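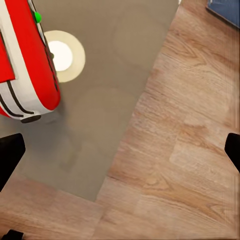

Tillham Museum Young Explorers Club

Why do we see colours?

Light from the Sun looks white, but it is a mixture of many colours. You can see them spread out in a rainbow, with red on one side and violet on the other.

Light travels in tiny waves. Red light has the longest waves we can see. They measure up to 700 nanometres, and a nanometre is a millionth of a millimetre. Blue and violet waves are much shorter. Light of 495 nanometres is a greenish blue.

When light lands on a ripe tomato, the skin soaks up most of the colours and bounces the red back. Some of that red light goes into your eye, so the tomato looks red. A white plate bounces back nearly all the colours together.
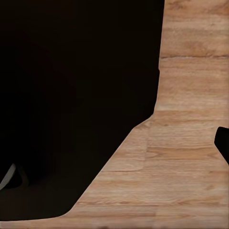 Black things soak up nearly all the light that lands on them. The light turns into heat, so a black T-shirt feels warmer than a white one on a sunny day in August.

At the back of your eye are cells called cones. Most people have three kinds, and the brain compares their signals to work out the colour. Dogs have only 2 kinds, and they find it hard to tell red from green.

Cones need plenty of light. In a dim room, other cells called rods do most of the work, and rods cannot tell colours apart.
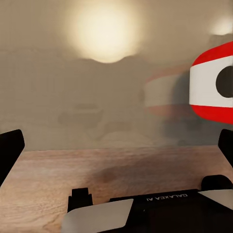
Red and white stripes under a ceiling light.

Words by Hatem Abou Zeid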